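Student project report
Linguistics, second-year field methods module
Submitted 16/03/2020

Place names and who uses them: a short study of Skirkwood

1. Background

Skirkwood is a former mill village now joined to the edge of a larger town. Older residents have their own names for streets, fields and corners that do not appear on the council map. My project looked at how many of these unofficial names are still in use, who uses them and how they are pronounced.

I chose the topic after reading Grigaitė's work on street names in bilingual towns. Her main point is that people often keep two names for one place and pick between them depending on who is listening. Skirkwood is not bilingual in the same way, but some Finnish and Lithuanian families have lived there since the mill was open, and I wanted to see if the same thing happened.

2. Method

I recorded 54 short interviews in July. Each speaker was given a blank outline of the village and asked to talk me through the walk from their front door to the old mill gate. I did not say any place names myself until the end, when I read out the official ones and asked if the speaker knew them.

The recordings were transcribed by hand. I marked every place name, then sorted them into official names, shortened official names and local names. Consonant clusters were checked by ear and, where the recording was clear enough, on a spectrogram.
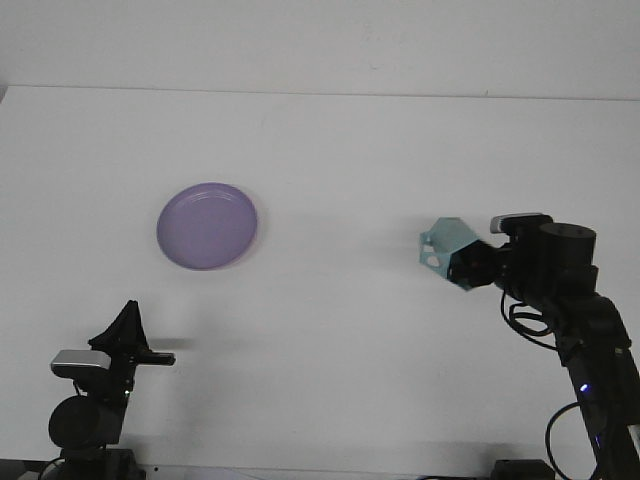 Figure 1. Purple plate on the white table.

Two problems came up early on. Some speakers drew on the outline and said very little, so I had a good map but almost no speech. I changed the instructions after the first week and asked people to keep talking while they drew. The second problem was wind noise, as several people preferred to be interviewed on their doorstep. Those recordings were used for the list of names but left out of the sound analysis.

3. Results

The best known local name is Brornix, used for the strip of ground between the canal and the railway. Nearly all the older speakers used it without being asked. Most drop the second r, giving something closer to "Bronnix", and a few add a vowel to break up the first two consonants. Younger speakers who knew the name mostly kept both r sounds. Several of them said they had seen it written on the bus shelter before they ever heard it, so they may be following the spelling.

Wudov is less common. It refers to the top end of the allotments and was used mainly by people who had rented a plot. The stress falls on the first syllable for everyone who used it. I found no written form older than 2000, when it appears in a parish newsletter, and I could not work out where it comes from. 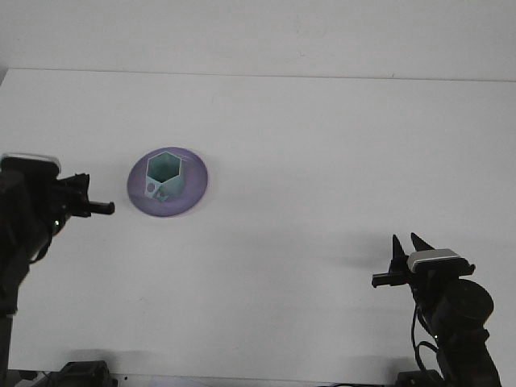 Figure 2. Plate with the pale teal hexagonal holder on it.

Speakers did switch between names. When giving directions to me, an outsider, many began with the official name and moved to the local one further into the interview. This fits with Grigaitė's findings, although my interviews were short and I only had one listener – myself – to compare.

4. Discussion

The sample leans towards older people who were at home during the day. A better design would use pairs of speakers talking to each other, with no student in the room. I would also like to record the same speaker with a neighbour and then with a stranger.

The spelling effect in Brornix deserves more work. It would need a proper reading task as well as free speech, and a larger group of speakers under thirty.

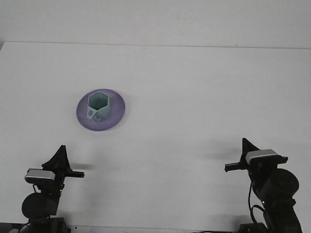

Valtteri Tuominen wrote on the draft that the dropped r should be compared with ordinary words before being treated as a feature of the name. If the same speakers lose an r in fast speech elsewhere, he added, then Brornix is behaving like any other word and section 3 should say so.

I have gone back to the clearer recordings with this in mind. There are not many ordinary words with a similar pattern in them, so for now the claim about Brornix stands only as a description of what speakers said. The full list of names is in Appendix A and the interview instructions, in both versions, are in Appendix B.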